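So the new Palow record finally landed on my doorstep Wednesday, and I have played it so many times that the neighbors must know the chorus of "Wan" by now. Sorry, neighbors!

If you missed them so far, Palow are a noisy little four-piece from Dedmont who make the kind of post-hardcore I grew up on – big ugly bass, drums way too loud, and a singer who sounds like he's arguing with a parking meter. This one is called Woretti, and it runs just under 30 minutes. I had a long drive on Thursday morning and got through it four times before I even thought about changing it.

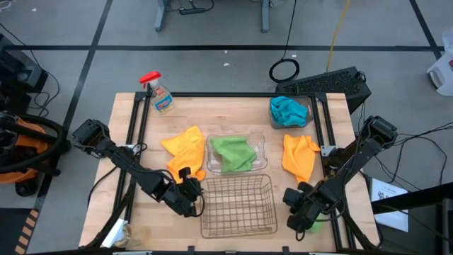 Do you need to hear the first album before this one?

I'd start with the new one and work backward. The debut is great fun but it's rough, and a couple of songs on it got re-recorded here with much better guitars.

The big change is Hyun-seo Do, who joined on second guitar last year and is all over this thing. Listen to the middle of "Wan", where everything drops out except one clean, wobbly line that keeps going a bar longer than you think it will. I yelped the first time (in the car, alone, thankfully). Then the whole band crashes back in and it's the heaviest they've ever sounded.

Track 3 is the one I keep skipping. It's a slow piano thing with a spoken bit over it, and the spoken bit goes on and on. My brother says it's the best song on the record, so we're not speaking. The closer makes up for it, though – seven minutes, one riff, and a gang vocal at the end that is going to be a total mess live in the best possible way.

I got the vinyl, which is a run of 2000, and mine is hand-numbered 1742. The sleeve is thick and the lyrics are printed on the inside in tiny orange type that I can't read without my glasses. The pressing sounds good to me, a bit of crackle at the start of side B and then nothing.
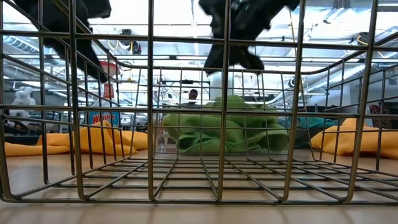

Seeing them in December

They're doing a hometown show in December and I've already got my ticket. Doors are at seven and there's no word on openers yet. I'm hoping they play the record front to back, piano song and all, and I will be standing near the left speaker with earplugs in. Come say hi if you're going! And if anybody has a spare copy of their old split single, please email me.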